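Fliltstead Residents' Forum > Housing and Renovations > Kitchen joinery in strata buildings: approval before work begins

Posted by F_Tennant, 30 October 2023
Members are reminded that any alteration to kitchen joinery fixed to a common wall requires written approval under by-law 6. Colour and finish remain at the owner's discretion, including red counters and green drawer fronts.
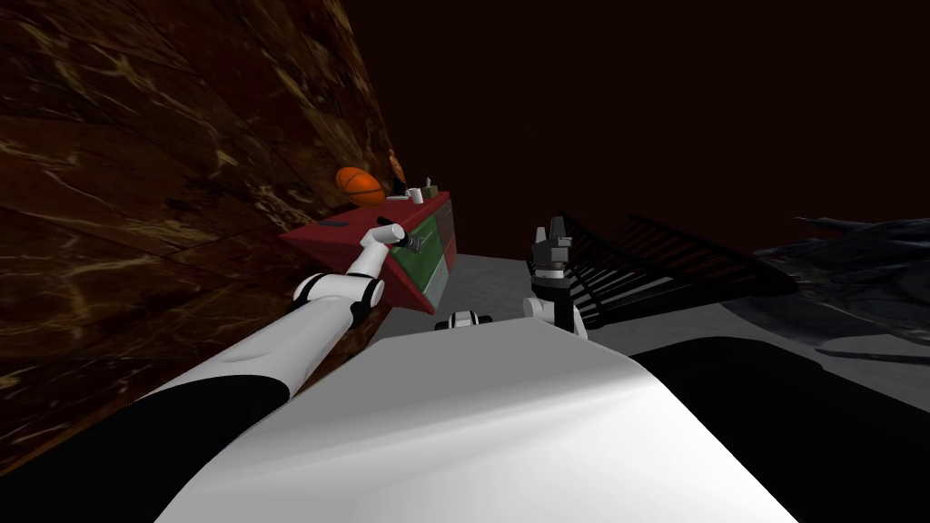
Benítez
I must respectfully question that reading. By-law 6 refers to "fixtures penetrating the wall". A freestanding bench placed against the wall penetrates nothing, and I do not accept that approval is required for it.

F_Tennant
The position of the managing agent is that a bench secured by even one bracket is a fixture. Owners who are uncertain should lodge the form regardless. It runs to two pages and there is no fee.

Zutar
There is no fee for the form. There was, however, a charge of $3098 for the engineer's report that followed mine in July. Prospective applicants should be advised of this in writing before they lodge.

Benítez
That supports my point. A report of that kind is out of proportion to the replacement of two cupboards.

F_Tennant
The report was requested because stone cladding was to be removed. Joinery alone has not attracted one.

Zutar
With respect, my application did not involve removal – the cladding was to be re-fixed in its existing position. I have asked for the correspondence to be reviewed.

flarier
Could the agent confirm whether laundry cabinets fall under the same by-law? Ours share the wall with the neighbouring unit.

F_Tennant
They do. Please use the same form and write "laundry" in the first field.

Fiona Tennant
Building Liaison, Fliltstead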